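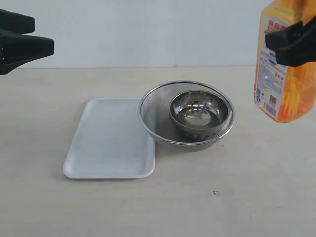
*Last edited: November, after the second gripper stopped squeaking*

I've now spent more on teaching two arms to do dishes-adjacent chores than I ever spent on a dishwasher. The wrist motors alone came to 197 dollars, and the shared workshop takes its cut for the bench.

The fingers are version 19. Earlier ones were slim and elegant and dropped everything. Jessie Hepburn looked at my drawings and said "fatter," so now they're wedges, black ones, with all the charm of a doorstop. The right one has the orange bottle by its upper part and is holding it clear of the table, and I'm prouder of that than I should be.

The steel bowl sitting in the mesh colander is the next job. Shiny things confuse my depth code, which sees the inside of a bowl as a small haunted house. Kaj Ketilsson suggested matte spray. I suggested Kaj eat his soup out of it first.

The white tray is where things are supposed to end up. The colander is overlapping one edge of it at the moment, so that needs sorting before I run anything.

Still to do: shorter cables on the left arm, a grip limit that isn't a number I made up, and giving Jingyi Zeng her hex keys back.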